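We use cookies to remember your settings and count visits. By continuing you agree to our Cookie Policy. Accept | Manage

Print this page | E-mail this page

Shared Kitchen and Tea Room Inspection: Checklist with Comments
Plamlow House, ground floor
Inspected 22 January 2020 by Fatemeh Ghorbani
Next inspection due: October

Items are marked OK, FIX or SEE COMMENT. Last year's sheet had a fourth mark, "sort of", which has been retired.

1. Exits and walkways

1.1 Back door opens fully from inside. OK
1.2 Path to back door clear. FIX
Comment: Clear apart from a bicycle, a folded trestle and a carton of Onishi brochures. The brochures were there at the previous inspection and have not become more urgent reading. Move all three.
1.3 Exit sign lit. OK
1.4 Floor mat lies flat. SEE COMMENT
Comment: It lies flat if you stand on the corner. I can't stay.

2. Electrical

2.1 Test tags current. FIX
Comment: Kettle and microwave are in date. The Zendari sandwich press has a tag, but the writing has been cooked off it. Retag, and this time put the tag at the plug end of the cord.
2.2 No double adaptors. FIX
Comment: One double adaptor, plugged into another double adaptor. Both removed and now in my bag. You may apply for their return, without much hope.
2.3 Safety switch tested. OK
Comment: Tripped first go. Apologies to whoever was halfway through a spreadsheet upstairs.
2.4 Fridge seal sound. OK

3. Fire

3.1 Extinguisher present, gauge in the green. OK
3.2 Extinguisher reachable. SEE COMMENT
Comment: Reachable by tall people. Lower the bracket to the height shown on the wall sticker, currently hidden behind the extinguisher.
3.3 Fire blanket in its pouch. FIX
Comment: The pouch contained tea towels. The blanket was found in the second drawer, under the cling wrap. Please swap them back.
3.4 Nothing stored on cooktop. OK

4. Crockery, benches and tables

4.1 Chipped or cracked pieces thrown out. FIX
Comment: Four mugs binned. The one reading "Voltville Fun Run" was defended at some length by a gentleman from accounts, and has been released to him as a pen holder. It is not to hold liquids again.
4.2 Bowls free of cracks, stored stacked below shoulder height. OK
4.3 Tabletops sound and wiped down daily. SEE COMMENT
Comment: Sound, yes. The wiping roster was last initialled in October, all in the same pen and apparently in one sitting.
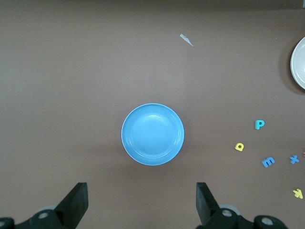
Light-blue bowl on tabletop.

4.4 Knives stored in block or sheath. FIX
Comment: The bread knife lives loose in the cutlery drawer, blade up. I found it the traditional way. See 5.1.

5. First aid

5.1 Kit stocked. FIX
Comment: Plenty of eye pads, triangular bandages and safety pins. One sticking plaster, which I have used. Restock.
5.2 Contact list up to date. FIX
Comment: Two of the first aiders listed have left the company. A third has moved to the Voltville office and would need 20 minutes and a good run of green lights.
5.3 Burns gel in date. OK

6. Cleaning products

6.1 All bottles labelled. FIX
Comment: One spray bottle marked "NOT WATER". I believe it, but we need the product name.
6.2 Stored away from food. OK
Comment: Much improved. The dishwasher tablets and the mints now have separate shelves.

Actions

Log the electrical items under job 927 and everything else under job 968. Small purchases go through the usual card. Please don't start a new job for the plasters.

Walkway, fire blanket and knife to be fixed today. The rest within 20 working days. Send me a photo of the lowered extinguisher with somebody of ordinary height beside it.

Signed: F. Ghorbani
Copy to noticeboard, next to the roster.

Print this page | E-mail this page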